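Workshop tips: clearing a table with hand-held grippers

Quick notes from the Mestitine tidying runs, mostly Ovidiu Căpraru's, typed up between sessions.

Small stuff first. Plugs, adapters, coiled cable. Come in low, close slowly, dont twist. Squeeze till it stops moving, then lift.

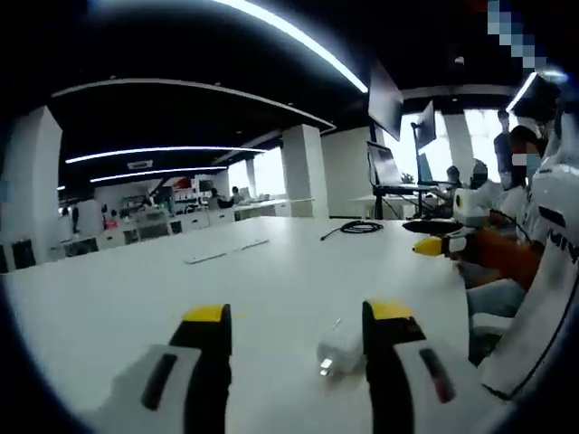
Two people to a table is fine, just agree who takes wich end. Reaching across each other spoils both recordings.

We kept 1,545 demos. Threw out 154, mostly rushed grabs. Trained on the slow ones only, the arm cleared 40 tables out of 44. With the rushed ones left in it was worse, mainly on cables.

Wipe the finger pads at lunch.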